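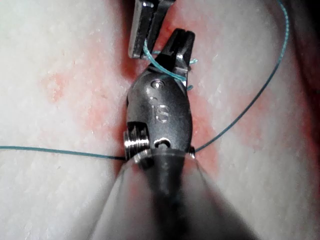
Progress report, January
Project: Stosska - suturing by teleoperated demonstration
Prepared by Pierina Leone for Nabil Mansour, Rostbridge

Collection reached 418 demonstrations this period against a target of 2,000. All were recorded by two operators, Adelmo Rizzi and Manuela Bellini, at the surgeon console. We rejected 51 for dropped needles or lost video sync.
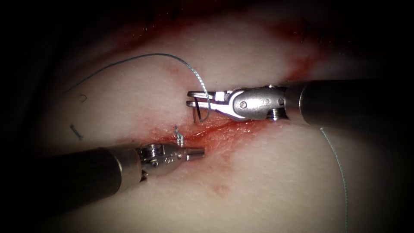 Segment labels now follow a fixed scheme: needle pickup, insertion, extraction, knot, cut. Insertion is the hardest boundary to place. With the needle held point down over the incision and a tied knot already next to the other instrument, the labeler has to decide where one stitch ends and the next begins. We start the new segment at the first motion toward the tissue. Cut thread left on the pad is now noted in the episode log.

Wrist views are stored with every episode - they add disk load, but thread tension is hard to judge from the fixed view alone.

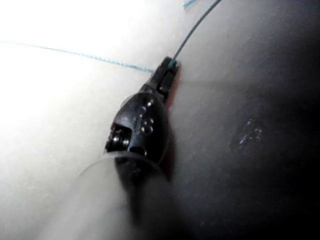
Figure 3. Wrist view, teal thread changing direction at the jaw tip.

Next period: 100 more demonstrations per operator, and a first policy trained on the knot segment only. Lino Caputo will send the revised storage costs separately.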